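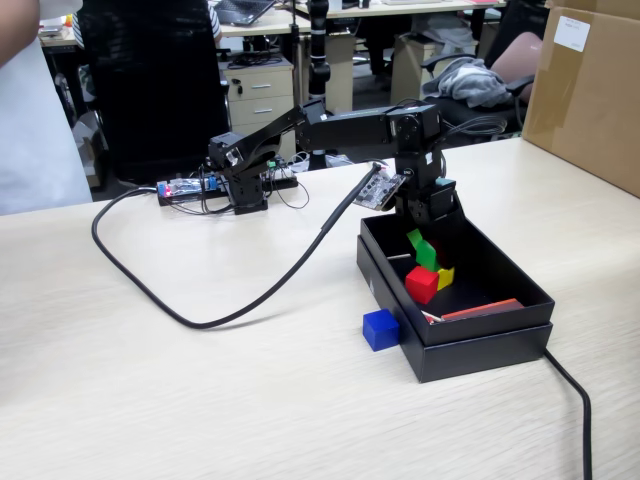 Bunte Holzwürfel, schwarze Schachtel, Deckel kommt unter den Boden.

Würfelspiele ordentlich verstauen, schnelle Anleitung. Stand: 4. April 2022.

Ihr braucht: Schachtel mit losem Deckel, Würfel, einen Zettel. Fertig. Ich nehm die flache von Stistex, jede andere Geschenkschachtel geht auch.

Schritt 1: Deckel ab, umdrehen, Schachtel reinstellen. Rutscht so weniger und der Deckel verschwindet nicht unterm Sofa.

Schritt 2: Alle Würfel auf den Tisch, nach Farben sortieren. Abgestossene Kanten kurz mit feinem Schleifpapier drüber, dann abwischen und trocknen lasen. 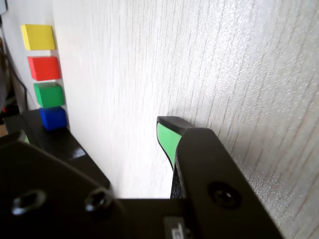 Wie hoch darf man die Würfel stapeln?
Kommt auf die Kanten an. Bei kleinen Kindern höchstens sechs, sonst kippt der Turm dauernd.

Schritt 3: Einräumen. Erst die Ecken, dann die Mitte. Nicht reinwerfen, gibt Dellen. Duyên Ông macht das im Kurs mit 40 Stück in neun Minuten, ich brauch länger.

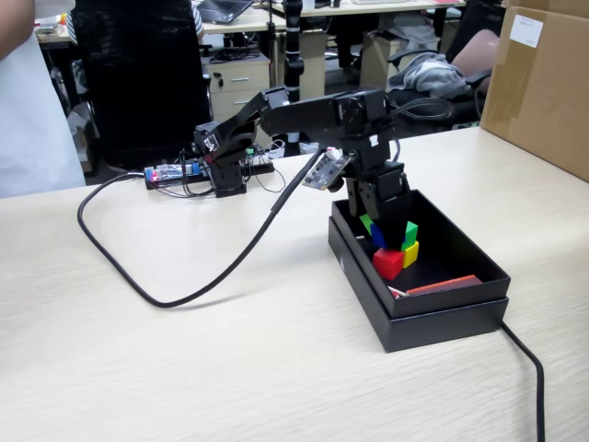
Zettel nicht vergessen. Drauf kommt, wieviele Würfel reingehören und welche Farben, sonst sucht man beim nächsten Mal ewig. Farben dürfen ruhig doppelt sein, Grün liegt hier ja auch zweimal drin, dann eben "Grün 2x" schreiben. Zum Schluss Deckel unten rausziehen, oben drauf, Gummiband rum. Grosse Sammlungen lieber auf mehrere Schachteln verteilen.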